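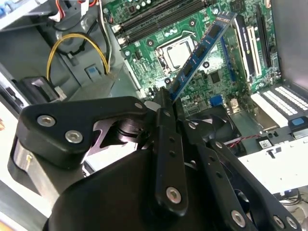
RAM module over the board, case open.

2 June 2026
Justitz maps, checksum mismatches, continued

Carrying on from the February notes. The position then was that the Justitz scans had been copied from the old drives to Hondska and the hashes didn't agree on all of them. The set is 2,129 files, mostly TIFF, with a few PDFs that should have gone in another folder. 226 failed on the first compare. I put that down to the cable at the time and wrote "cable?" in the margin, which was lazy of me.

Bit-na Koo re-ran the compare this morning with the new cable. Most of the failures went away, but some files that had passed before now failed. So the fault moves. A bad sector on the source drive ought to give the same bad files each time, or a read error. We had no read errors in either log.

Checked for edits in between, in case somebody had opened a scan and saved it again. Modified dates are all as they were. File sizes match to the byte on every failed file. Took one of the failures, the harbour sheet with the torn corner, and compared the two copies byte by byte. One byte different, a long way into the image data. It opens perfectly well and looks the same as the good one at any size I can view it. Without the hashes we would have passed it.

Did the same with another sheet. Again one byte, and again the change is a single bit. Same bit position within the byte both times. I don't trust two samples so Bit-na is doing more.

Possible places for a flipped bit:
- source drive or its controller
- cable (old one, now swapped)
- memory in the copying machine
- network card or switch
- Hondska's own memory or disks

Network is unlikely, as the transfer program checks each block on arrival. It can only check what it was given, though, so anything damaged before sending would go through as good. Same with Hondska: the Lyimo set was copied there from a different desktop and every file passed twice. I am inclined to leave Hondska alone until the rest has been looked at.

That leaves the copying desktop.

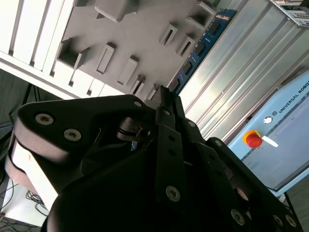

Close in, at the grey slotted part.

Memory test, morning
Ran the tester from a USB stick with all memory fitted. First pass clean. Second pass clean. Errors in the third, all in one test, the moving pattern one. If I had stopped after the first pass, as I normally do, I'd have written it up as good. Changed the checklist by the bench to say overnight, minimum, and crossed out the old line.

Took the modules out and tested each by itself in the same slot. One gives errors, the other didn't in the time I had. Swapped the bad one to the other slot and the errors came with it, so I am happy it is the module and not the slot. Marked it with red tape and put it in the scrap tin. Please don't put it back in the spares drawer. There is already one in there with a question mark on it and I have no idea what the question was.

Contacts: wiped with isopropyl on a lint-free cloth before the single tests. No difference to the results. Not using a rubber on them any more. It leaves bits, and the bits go down the slot.

What this means for the maps
Any file that went through that desktop has to be treated as suspect, including the ones that passed. A file could have been damaged when read, then hashed from the damaged copy in memory, and the two would agree. The February hashes were made on the same desktop, so they are no use as a reference. I should have made them on a second machine.

The scanning firm supplied its own hash list with the drives. Bit-na found it in the Brikow job folder, misfiled under invoices. It is in an older format, with the paths written their way round, so the list needs converting before it will line up. It covers the scans but not the index sheets, which we typed here ourselves.
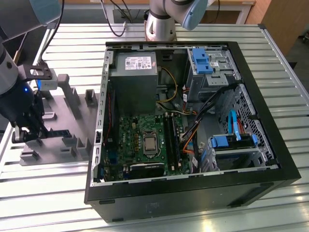

Plan for the recopy
1. Source drives mounted read-only. Check this before anything else is plugged in.
2. Use the other desktop, after a full overnight memory test. Staple the result sheet in here.
3. Convert the firm's hash list. Keep the original next to it, untouched.
4. Hash the files on the source drives and compare with the firm's list. Anything that fails at this point is a drive problem and gets its own page.
5. Copy to a new folder on Hondska. Do not write over the February copy.
6. Hash again on Hondska itself, after a reboot, so that it reads from disk.
7. Compare the February copy with the new one and keep the list of differences. I want to know how many bad bits we had sitting there looking like good maps.

Space: needs 800 GB free for both copies to sit side by side. There is enough if the old test folders go. Bit-na to confirm they are backed up first.

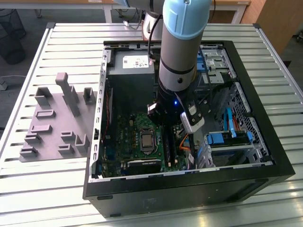 The index sheets are the part I am least sure of. They have no outside hash to check against, and they were saved on the suspect desktop over several weeks. They are plain text, so a flipped bit would show as a wrong character, or worse as a wrong digit in a sheet reference. A spell check won't find the second kind. I'll compare each one with the paper register, starting with the coastal sheets. While the desktops are open, lay the tower on its side on the slatted table, and put the case screws in a tray straight away. The printed index pages should stay well clear of it; I had one go down the side of the bench last time and it came back with a boot print across the parish names. One index file done so far, no errors found.

Left to do
Label the tested desktop with the date and number of passes.
Order a replacement module, same type.
Write to the map people and say the delivery will slip by seven days. Don't say "corrupted" in the first line.
Move the hash list out of invoices.

Overnight test started on the other desktop at ten to six. Monitor off, machine on, note taped to the power button.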